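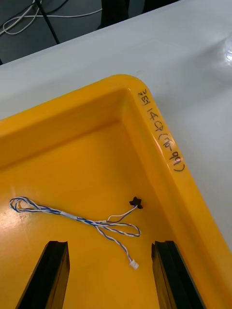
Deposit withheld for storage bins at end of lease

Posted by Wekelitz Tenant

Our association rents a storage unit from Gakberg Property Services. The lease ends in December, and the manager intends to keep $372 of the deposit for "wear to supplied bins." No list of the bins' condition was signed when we moved in. Is the deduction permitted?

Ganel

Please review the lease first. Many agreements separate ordinary wear from damage, and light scratches on plastic are usually treated as ordinary wear.

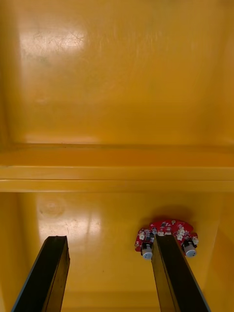 A written request for an itemized statement should be sent to the manager — keep a copy, and ask for a reply within 16 days. Deadlines and penalties differ by state, so the local housing office should be consulted before any claim is filed.

Carrier Street Office

We had the same with Gakberg. They wanted $76 and dropped it after the second letter. Send it certified.

Wekelitz Tenant

Thank you. The lease does mention ordinary wear, on page 4. The letter will be mailed after Sunday.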